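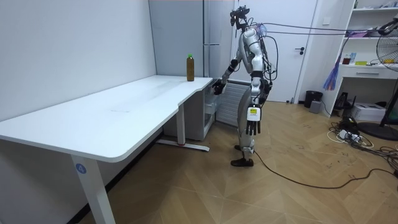
Test room at Ermont: Groseno unit at the long desk, one arm out, one hanging.

groseno-users mailing list
Subject: Re: Re: Dropped bottle, can we close this?
Date: Tuesday, October 16, 2018

Short answer: no, please leave it open. Long answer follows, and I've trimmed the quote to the parts I want to argue with.

> Hello all. Quick wrap-up on the bottle the hand let go of at Ermont.
> We have been through the log with the Proller people and the cause is
> clear. The hand lost its link to the Polák controller for longer than
> the timeout, which was set to 300 ms, and it did what it is designed to
> do when the link goes quiet. It opened. So the hand did not fail, it
> went to its safe state.

I have a problem with "safe state." Opening is safe if what you're worried about is somebody's fingers. It's a poor idea if the hand is holding a full bottle. The default was picked by Proller, and I'm sure it was picked for good reasons on a bench with foam blocks. We took it over without asking what we would be holding or what we would be standing next to. I went back through our own setup notes and the word "open" appears in a table with no comment beside it. That one is on us as much as on them.

Look at where the thing works. There's a power strip on the floor in that room, in the middle of a heap of white and black cables, and another black cable runs out across the boards from near the robot's feet. The bottle that went down had its cap on and the cap held. Fine. I would not like to build a safety case on a cap.

> The timeout has now been raised in the Polák settings and the retry
> count has gone up too. After the change we ran 100 pick-and-hold cycles
> in one afternoon and did not see a single drop. On that basis we think
> the fix is good.

This is the part I really can't swallow. The drop happened on cycle 1,562 of the long run. It was the only drop in the whole run. If a thing happens once in that many tries, and you then try 100 times and it doesn't happen, you've learned next to nothing. You would expect a clean 100 nearly every time even if you had changed nothing at all, or if you had only painted the robot a different color.

I'm not saying the change is bad. I'm saying the test couldn't have told us if it was. Has anybody run the same 100 cycles on the old settings? If those come out clean too (and I would put money on it) then the afternoon was a nice afternoon and that's all it was.

There is a second thing about raising the timeout. It means that when the link really is gone, the hand keeps doing the last thing it was told for longer than before. If the last thing was "hold," good. If the last thing was "close," then whoever has a thumb in there gets a longer squeeze. Was that looked at? It isn't in the write-up. If it was looked at and somebody decided it was acceptable, I'd like to read the sentence where they decided it.

> The log also shows a few link warnings earlier in the run but these
> cleared by themselves and we do not think they are related.

"A few" is 12. I counted them, and I would ask everyone on this thread to open the log and do the same before agreeing that they are not related. Each one says the hand missed messages and then got them back. The drop is the same event, only it lasted longer. I don't see how you can look at a row of short gaps followed by one long gap and call the short ones noise.

What I did notice, and I admit this is thin, is that most of the warnings come when the arm is reaching. Very few come when it is hanging at the side. That doesn't sound like a software setting to me. It sounds like a wire being pulled or bent, or a connector that is nearly seated. A timeout is a way of waiting out a bad connector until the day it doesn't come back.

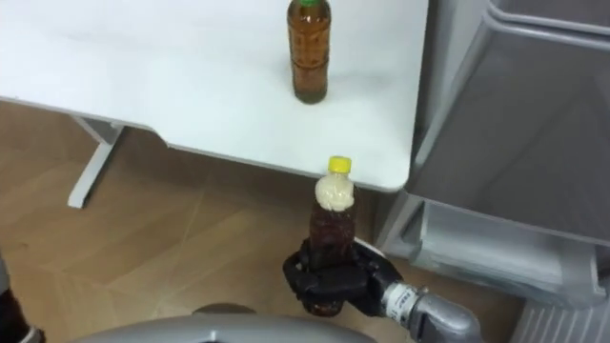
Holding pose beside the desk, yellow-cap bottle in the hand and the green-cap one left standing on the top.

On the grip itself, since a couple of people wrote to me off-list asking whether the bottle could simply have slipped. The hand wraps the lower half, and the fingers cover most of the base, with a rim of the bottom still showing under them. So the weight isn't hanging off a pinch at the neck. I'd call that a decent hold. But a clear plastic bottle full of liquid is not a kind object, and I don't think slip has been ruled out just because the log has a link gap in it at a handy moment. The log shows the gap. It does not show the fingers. As far as I can tell we have no finger position recorded for that cycle at all, only the command that was sent. If Proller has position data from inside the hand, we haven't been given it.

There is also the foam. The neck and shoulder of that bottle are full of it, and the drink in the one on the desk is a different color anyway, so I wouldn't compare the two too closely. My point is only that foam has to come from something. It may be nothing more than how the bottle was carried over to the room. Or the arm may be shaking what it holds more than we think. I asked whether anyone had put an accelerometer on the wrist and was told the motion "looks smooth." It looks smooth to me as well. My eyes are not an instrument.

> We would like to mark the ticket as resolved and go ahead with the
> visitor demo in November as planned. The demo will use the same bottles
> and the same desk, so there is nothing new to test.

Same bottles, same desk, and a room with people in it. That last item is new. During the long run the rule was that everybody stayed out of reach while the arm was powered. At a demo they'll lean in. They always lean in, and somebody will hold out a hand to take the bottle, and then we'll be very interested in what the fingers do when the link goes quiet.

I've been on this list long enough to remember the shoulder fault, which was also resolved, also by a settings change, also after a clean afternoon. We opened that ticket three times. I went and read the old thread last night and the wording is close to this one. I'm not trying to embarrass anybody. I signed off on the second closing myself and I shouldn't have.

What I would want before this is closed:

First, the arm cable checked by hand, end to end, with the power off, from the upper back down to the wrist. Unplug and reseat every connector and write down which ones moved. If one of them is loose we'll all feel silly and the rest of this message can go in the trash.

Second, a run on the old timeout with the arm doing nothing except reach and return, no bottle, warnings logged. It costs a night. If the warnings follow the reaching, we have our answer and it isn't in the Polák settings.

Third, a proper long run on the new timeout. I know what people will say about the time it takes. It has to be at least as long as the one that failed, and longer would be better.

Fourth, a written answer from Proller on whether the hand can be set to hold on link loss, with a force limit, and what the limit is. I've asked by phone and got "it should be possible," which I have learned to read as "we haven't tried."

Fifth, and this can be done today by whoever is nearest: get the power strip and the loose cables up off the floor of the room where the arm works. I raised this before the drop. I was told it was on the list. I would like to know which list.

About the emergency stop. The write-up says it was pressed after the drop and that it "worked as expected." What was expected? On this unit the stop cuts the arm and leaves the hand on its own supply, at least according to the drawing I have, which is old. If that's still the case then pressing stop while the hand holds something could give you the very same link loss and the very same opening. Has anyone pressed it with a bottle in the hand? I haven't, and I can't find a record of anybody else doing it. If someone has, please send the date and what the fingers did. If nobody has, I'd put it ahead of all five items above. Use an empty bottle, and clear the floor first.

I don't mind the demo going ahead if this is done. I also don't mind it going ahead with a foam block and a rope across the room. What I do mind is the ticket saying "resolved" when what we have is a theory and a number that was made bigger.

I've set the ticket back to open and put my own name in the owner field until somebody wants it. The log is in the shared folder under the Ermont run. The warnings are easy to find, search for "missed" and ignore the startup ones, which happen every time and really are harmless, as far as I know.

Please reply to the list and not to me alone, so the Polák side sees it too.

- bench and safety checks, Ermont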